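The worktop question, settled

We have had a new worktop since the middle of last month and I have become a person who clears it. I'm reporting this because several of you remember the old kitchen, and at least one of you once put a mug down in it and didn't see the mug again until Easter.

The old worktop was beige laminate and it was deep in things. Takeaway menus, a bicycle pump, three sorts of string, the good scissors, the bad scissors, a bag of bulbs I was going to plant. I never minded. I thought of it as a filing system. Then the edge by the sink swelled up like a wet paperback and Ronja, who had been waiting for exactly this, had brochures in the house by teatime.

The choosing took far longer than the fitting. The firm sent sample squares in the post, all of them grey, and all of them with names. One was called Konik, which I gather is a sort of pony. We propped them against the kettle and looked at them in the morning and then again in the evening, and agreed that they were grey. Ronja wanted the plainest. I argued for speckles on the grounds that speckles hide crumbs, and I won, and I would like that noted somewhere because I don't win many of these.

Well. Speckles do hide crumbs. They hide them so thoroughly that the only way to find one is with your forearm. I now wipe the whole thing down twice, once by eye and once by feel, and there is still always a bit of toast out there. They also hide peppercorns, poppy seeds, a small grey screw from the back of the radio, and one of Ronja's earrings, which had been lying in plain sight for two days while we took the sofa apart.

The fitter was a cheerful man from Clullham who ran his palm along the finished edge and told us to keep it clear for 24 hours. He meant the sealant. Ronja took it as a general principle. The menus went in the recycling, the string went in a drawer, the pump went to the shed where pumps apparently live, and when the 24 hours were up none of it was invited back.

The rule, as it stands, is that a thing may be out if it is being used or if it is going to be eaten. The kettle got through on appeal. The toaster didn't, and spends its days in a cupboard at knee height, so that making toast has become a form of exercise. I tried to get the radio in under 'being used' and was told that listening to the cricket from the next room didn't count.

Fruit is allowed, but only on a dish. We used to have a fruit bowl, a great wooden thing from my aunt Hildegard, and it was never really a fruit bowl. It held batteries and keys and, right at the bottom, a lime of great age. It has gone up to the spare room, where I'm told it looks lovely. The apples now come out in very small numbers, on the pink plate, as though they were being interviewed.

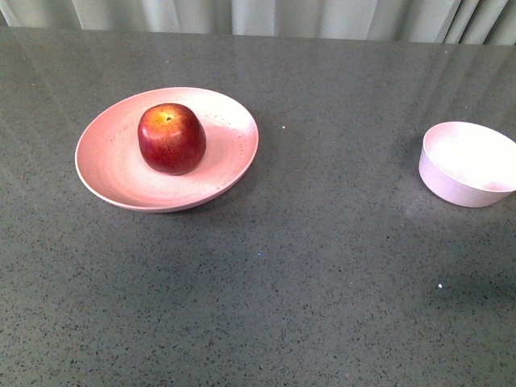

I complained about all this to Viola when she came for supper and got no sympathy whatsoever. She put both hands flat on the worktop and said she could cry. Then she asked where to put her bag, and there was a short silence while Ronja and I both looked at the floor.

There are things I'll concede. Rolling out pastry is much nicer when you don't first have to relocate a bag of bulbs. I cooked for 8 on Saturday and had somewhere to stand every single bowl, and nothing went into the lasagne that wasn't meant to. The evening light comes across the stone rather well too – I've caught myself admiring it with a tea towel over my shoulder, like a man in one of the brochures.

On the other hand, I had a parcel to post yesterday and it took me half an hour to find the string. It was in the string drawer. I'd looked everywhere else first. The scissors I still haven't found, either pair, and if Ronja knows where they've gone she isn't saying.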